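The House on Pukon Hill

The advertisement said that the house had four bedrooms and a view of the lake. Both things were true, but the lake was visible only from the smallest bedroom, and only if you stood on the left side of the window. I read the advertisement aloud to my mother in the kitchen in December, when she still believed we would not sell.

"Who wrote this?" she asked.

"The agency. Bielecka."

"They write 'sunny'. Write to them that it is sunny until two o'clock. After two there is the hill."

I did not write to them.
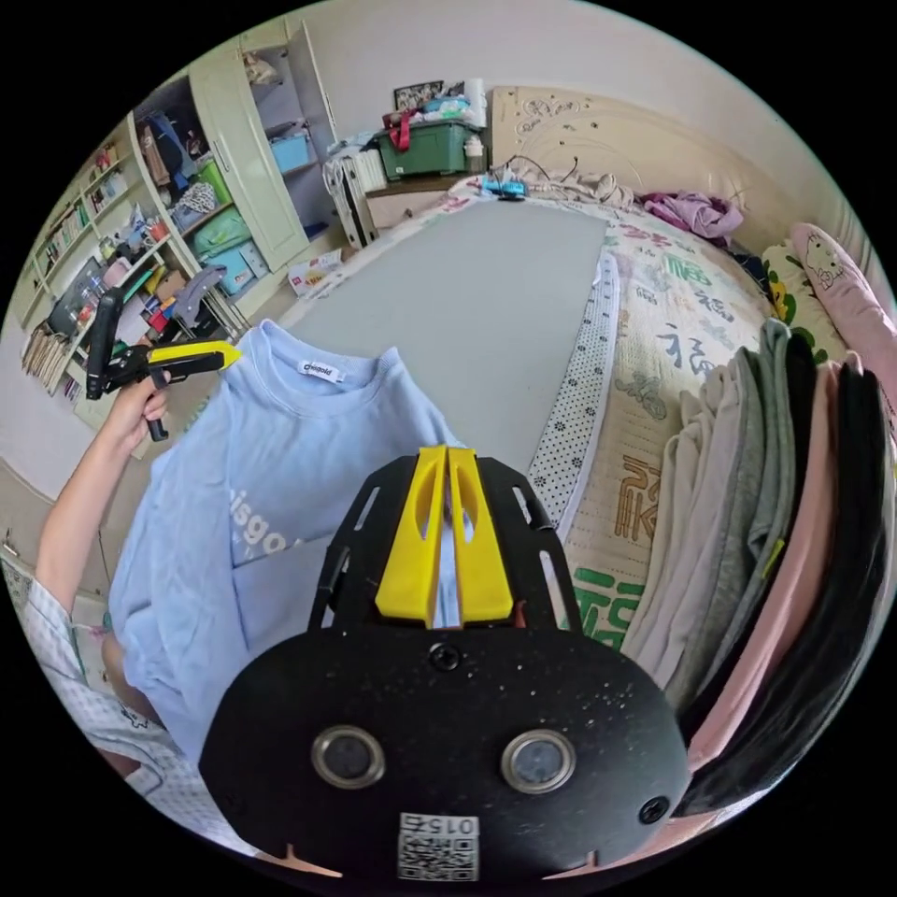
Felicja Górecki
14 Jan 2021

The woman from Bielecka came with a measuring device which made a small red point on the wall. She measured the living room, the corridor and the cellar, and she told us that the house had 192 square metres. My mother said it had 213. My father had measured it himself with a tape, the year they moved in, and he had written the number in pencil inside the door of the boiler cupboard. They went together to look at it. The number was there, with his signature under it, as on a contract.

"Perhaps he included the terrace," said the woman.

"He included everything," said my mother.

In the papers it stayed as 192. The woman was polite and took off her shoes at the door, and for this my mother forgave her a part of it.

The first people who came to see the house were a couple from Gatness. He knocked on the walls. She opened every cupboard, also the one with the boiler, and she read the pencil number and closed the door again very quietly. They asked about the heating, and my mother explained to them the Prondilex, our stove, which must be lit from above and never from below. She explained it for a long time. The man looked at me during this explanation as if I could stop it.

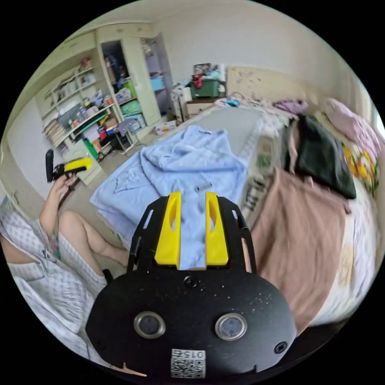
When they had gone, she washed the cups, although they had drunk nothing.

"They will take out the stove," she said.

"You can't know this."

"He knocked on the wall behind it. Why does a person knock there?"

The offer came after nine days. It was 3000 less than we had asked, and there was a letter with it, written by hand by the wife. She wrote that they had a small boy who did not sleep well in the town, and that she hoped the smallest bedroom would be his. She asked if it was possible to leave the curtain there. About the stove she wrote nothing.

My mother read the letter standing by the window, and then she put it in the pocket of her apron and went upstairs. I heard her walk from one room to the next. When I came up after her she was in the smallest bedroom, on the left side of the window, with one hand on the curtain. It was ten past two and the hill had already taken the sun from the garden, but the lake was still bright.

"It must be washed before," she said. "It can't be left for a child like this."

She unhooked it herself, and she did not want me to hold the chair. Then she gave me the curtain over her shoulder, without turning round, and asked me to telephone the agency and say yes, and to tell them also about the two o'clock.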